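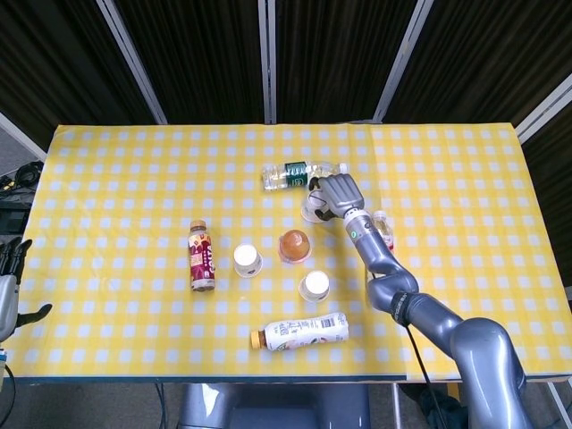 Checkered cloth on the table, one water bottle lying on its side.

From: Lise Landry
To: edlow-typesetting list
Subject: Re: Column widths in the June bulletin

Gaétan Kowalchuk wrote:
> The Palberg tables still overflow the right margin by 3 points when I
> build with Trola. The Nedelcu template does not do this. Is the column
> gap hard-coded somewhere, or am I missing a setting?

The gap is hard-coded. Trola reads the page width from the template but takes the column gap from its own defaults file, so any change you make in the template is ignored. Nedelcu sets both values in one place.

Two ways to fix it:

Copy the defaults file into your project folder and set the gap to 5 points. Trola checks the project folder first.

Or turn on the fit option for each table. It shrinks the text slightly – acceptable for short tables, poor for the long parts index, which now has 1,176 rows.

I used the first method on the last two bulletins and the overflow went away. Page breaks moved in section 2, so check the running heads after you rebuild.

If it still overflows, send me the log and the template, without the fonts.

Lise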